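November 8, 2021
Minutes taken by Rosine Gilbert

Tabletops for the reading room, second discussion

The minutes from July were read and accepted with one correction: the Driser quote covered 9 tops, and we had written 7.

Stovel has again offered pale wooden tops with an oil finish. Their letter says the finish "resists everyday marks." Several people wanted to know which marks, and on what day. The letter does not say. Collach offers the same size with a lacquer and an 18-month guarantee, which leaves out scratches, rings and heat — in other words, most of what happens to a table.

Hoarau asked for seven tops as a first order. The rest of us were not convinced that seven of anything should be bought on the strength of a letter. It was pointed out that the last finish described to us as hard-wearing had to be redone before the chairs were paid for.

On looks there was less argument. A light top with long, wavy grain suits the room, and the darker streaks were liked by most. One member thought they would look like spills from the doorway. Noted.
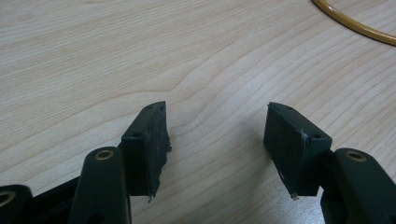 Can the oil finish be repaired in one spot, or does the whole top have to be sanded?

Stovel says one spot can be sanded and oiled again, but they would not put it in writing.

Agreed: no order until they do. Rosine to write to Stovel and Collach with the same list of questions. Driser's quote stays open, though the price was thought high for what it includes.

Delivery dates were not discussed.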